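Clisell Countertop Dehumidifier, 65-Pint
Sold by Matar Home Supply
Item 1138 | In stock, ships in 3 business days

We were slow to carry this one. The box makes the kind of promises that every dehumidifier box makes, and the last two brands we stocked came back to us in stacks. So we ran a Clisell in our Stirkcombe store for most of a winter before we put it on the site, and the notes below come from that, with very little from the leaflet.

What the rating means
The "65-pint" on the label is a lab number, taken in a room a good deal warmer and damper than most people's basements. In a cool basement you will get much less. Anyone who tells you otherwise is reading off the carton. If you're comparing it with the Pascu model, check which test each maker used, as Pascu still prints the older figure on some cartons and it flatters the machine.

Noise
Clisell calls it "whisper quiet." It isn't. On low you can hold a conversation next to it. On high you'll turn up the TV. The compressor also clunks when it shuts off, and ours did this from the first day to the last.

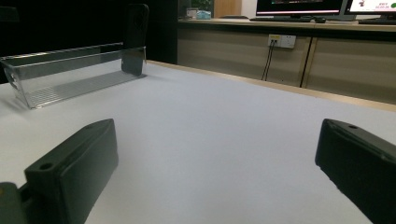 Can I leave it running while I'm away for a week?
Only with the drain hose attached and run to a floor drain or sink. Without the hose it shuts itself off when the bucket is full, and in a damp room that can be the first day.

The hose is not in the box, by the way. Any standard garden hose fits the outlet. Clisell will sell you its own for more, and we couldn't find a difference, so we don't stock it.

Running cost
It draws 780 watts with the compressor on. Multiply by your own rate before you buy. The "saves up to" line on the carton compares it with a machine we have never seen for sale, and we'd ignore it. The Eco setting mostly runs the fan less. Our store's humidity reading crept up every time we used it, so we went back to setting a target and leaving it alone.

The built-in humidity display reads low. Ours disagreed with two separate meters, always in the direction that makes the machine look good. Buy a cheap meter and trust that.

Who should skip it
If you have standing water, or a wall that's wet after every rain, fix that first. A dehumidifier won't. If you only have one musty closet, this is too much machine.

Details
Drain: bucket or gravity hose, no pump
Filter: washable, slides out from the back
Cord: short, and the maker says no extension cords
Warranty: one year from Clisell, parts only

Returns: unused, in the carton, within 30 days. Used machines go through Clisell's warranty office, and in our experience you should expect to call more than once.

Page last updated February 4, 2022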